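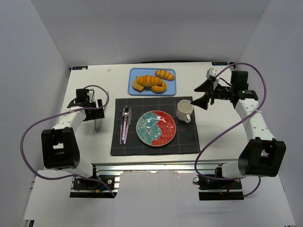

Jun 6, 2022

Hand Cream After a Long Winter: Notes on the Cevell Barrier Balm

Readers of this blog will be aware that dry hands are a recurring subject here. The skin on my knuckles begins to split each November and does not settle until well into spring. Over the years I have reviewed a number of creams intended for this problem, most of which were pleasant to use and made very little difference. The Cevell Barrier Balm has now been in daily use in my household for five months, and I consider that a fair period on which to base an opinion.

The balm was purchased at the Bedex pharmacy in Zindbridge, where it is kept on the lower shelf beside the foot care products. I paid the full price. No sample was provided to me, and the company has not been in contact with this blog.

The texture is dense and slightly waxy. A quantity the size of a pea is sufficient for both hands, and it must be warmed between the palms before it will spread. Applied directly from the tub it drags on the skin and leaves white streaks between the fingers. Once absorbed, it leaves a light film that remains noticeable for a quarter of an hour. I would not recommend applying it immediately before handling paper or using a telephone.

The scent is faint and resembles oats. It had faded by the time the film was gone. Those who prefer unscented products should note that Cevell does not offer a fragrance-free version at present, or at least Bedex does not carry one.

With regard to results, the cracks on my right hand closed during the second week and have not reopened. The cuticles improved more slowly. I continued to wear cotton gloves overnight for the first month, as I had done with the Mollel cream I used previously, and the improvement may be owed in part to that habit. The Mollel cream remains the better choice for daytime use. It absorbs quickly and comes in a tube, which is easier to carry than a tub with a screw lid.

My one firm objection concerns the packaging. The lid has no inner seal, and the tub I opened in spring had already leaked a little oil around the thread.

I intend to purchase the balm again in the fall. A review of the Mollel foot cream will follow once I have finished the tube.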